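[Stomow-table] Re: Grapes for the open afternoon, whole or snipped?
From: Diarmuid Ó Conaill
Date: Saturday, July 6, 2019
To: Stomow-table list

Hello all, and especially Pendo, who has been waiting very patiently for a proper answer. I meant to write a short one over my morning tea and it has grown on me, so put the kettle on yourselves.

I'll start with the shopping, as that part is settled. I've gone with the pale green ones again. I know there's a strong black grape faction on this list (hello Rasmus) and I do love a black grape, but the green ones look so fresh on a glass table, and if one goes astray on the rug it isn't a disaster. I don't mind a bit of colour on them either. When I'm choosing I turn the bunch by its stem and have a good look all the way round, and if a few berries have a touch of orange or pink to them I'm pleased, as I find those are usually the sweet ones. My mother would only buy the greenest in the shop and then complain all week that they were sour!

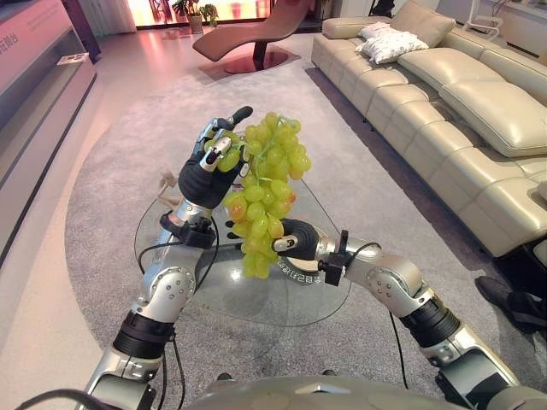

Pendo Mwakalinga wrote:

I'm all for grapes but can we please talk about how they go out? At the April afternoon they were put down in one great heap and people were pulling berries off one at a time. By four o'clock it was nothing but bare stalk with a few sad ones hanging on underneath. I'd rather see them snipped into little bunches beforehand, so you pick one up and it's yours. Also, has anybody got a tray with a bit of a lip to it? A flat plate is no good on glass.

You're right about April, Pendo, and I'm partly to blame as I was the one who said leave them whole. I still think a whole bunch is the nicest thing to look at, tapering down the way they do, and I wouldn't like to lose that altogether. So what I'd suggest is a bit of both. Keep one handsome bunch for the middle of the tray and tuck the small ones in beside it. Five or six berries to a sprig is plenty for a grown-up, and the children can always come back (they will).

For snipping, use proper scissors and cut where a side stem joins the main one. If you tear them you get that wet little hole where the berry comes away, and those go soft before the rest. The old Kalniņš kitchen scissors in the second drawer are still the best we have, even if the handles are a bit gummy. I gave them a good scrub last time but somebody had clearly been at the packing tape with them.

As to quantity, I reckoned on 400 grams for each of the small tables and a good bit more for the round one, where everybody ends up anyway. We have 35 names on the sheet so far. Last summer we had 51 through the door and ran out of everything but crackers, so I'd rather over-buy and send people home with a bag.

Now the room. I'd like to leave the round glass coffee table where it is, on the big grey rug, with the brown chaise behind. It's a comfortable sort of arrangement and people can get at the table from every side. The little wooden mannequin can stay on the glass too. I know it takes up space, but small visitors make straight for it and it keeps them happy while the adults are talking. What I would ask is that we keep an eye on our feet. With a full tray in your hands you don't see the floor, and you're stepping from one surface to another, so go slowly and have somebody call out if there's a bag lying in the way.
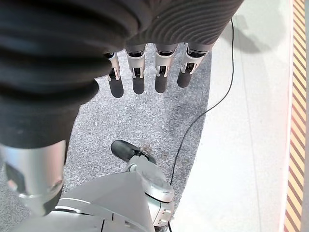
Saulius Pētersons wonders whether we could skip the carrying altogether and set the fruit out on the table from the start, under a clean tea towel, with the bunches going straight from the bag to the tray. I think that's very sensible, with the one change that I'd still like them washed and well drained in the kitchen first. A grape that goes out dripping leaves a puddle, and then someone is forever wiping the glass. Lay them on a towel for half an hour and they'll be grand. And please don't wash them the night before, Saulius, I did that once for my sister's anniversary and they had gone dull and slippery by noon.

On the tray itself, the see-through one with the blue rim is my choice, Pendo. It has the edge you were after and it shows the fruit off beautifully, green against that bit of blue. Set the big bunch down first, let go of it gently and let it settle where it likes before you start fiddling. I always want to rearrange it and I nearly always make it worse. The smaller bunches can then be fitted in round the sides, with the warmer-coloured berries turned outward where people will notice them. 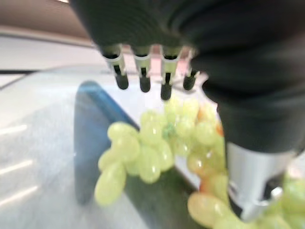 Try to leave a bit of stem showing on every bunch as well, so there is something to take hold of. People are much less shy about helping themselves when they can lift a piece by the stalk without touching everybody else's, and I'd say half the trouble in April was exactly that. A small bowl beside the tray for the bare stems would help too. Otherwise they get poked back in among the good ones.

Two things I still need from somebody. Sebastián, do you have the spare key to the Endar Street cupboard, where the tea towels live? And does anyone want to bring a soft cheese? Rasmus has offered a hard one and I've promised him a few black grapes to go with it, on the small table, well away from the rug.

I'll be in from ten to wash and snip if anyone would like to join me.

Warmly,
Diarmuid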